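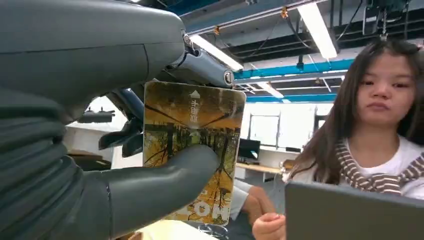

Inventory Systems, Pilascombe

Nokuthula Mokgethi, January 29, 2021
Cycle counts moved to the new ERP module this week. Notes for anyone at the other sites who is due to switch in February.

The old setup counted by item number. The new one counts by bin, so an item held in two bins gets two count lines. The variance report adds them up only after both lines are approved.

Cavwood went first with 581 active bins. 11 came back with a unit of measure mismatch. In every one of them the item was stocked in eaches and the bin was set up in cases.
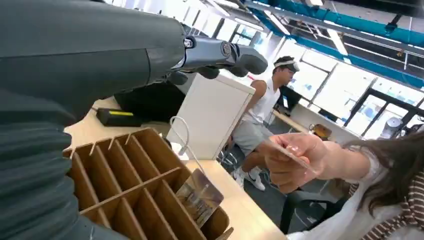
Can I change the unit of measure while a count is open?
The field is locked until the count is posted or canceled. Cancel, fix the bin record, then generate the count again.

ABC class is recalculated overnight. If you change a class by hand, tick the override box or the job will put it back.

Tolerance is set per class. We run A items at 2 percent and left B and C on the default. Anything over tolerance goes to the approval queue and blocks posting for the whole batch, so keep batches small.
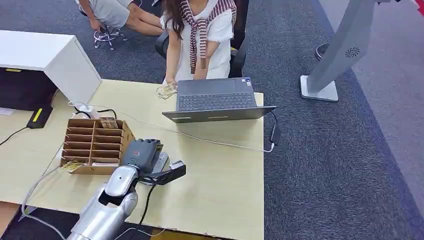 Handheld next to the slotted organizer.

Espiritu still has bin labels from the previous scheme, without the aisle prefix. The import accepts them and creates a second bin. Run the duplicate bin query before loading on-hand balances. Count 1946 is the one to look at if you want to see what happens otherwise.

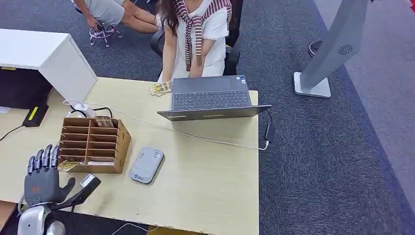
Bin naming needs to be settled before the load. Ours is aisle, rack, row, column, with two digits for each of the last two. Small parts storage follows the same pattern. A cardboard organizer like the one on the desk, with its compartments in rows and columns, gets one bin per compartment and no bin for the box as a whole.

Load template is in the shared folder under Cutover. Freeze transactions before you export.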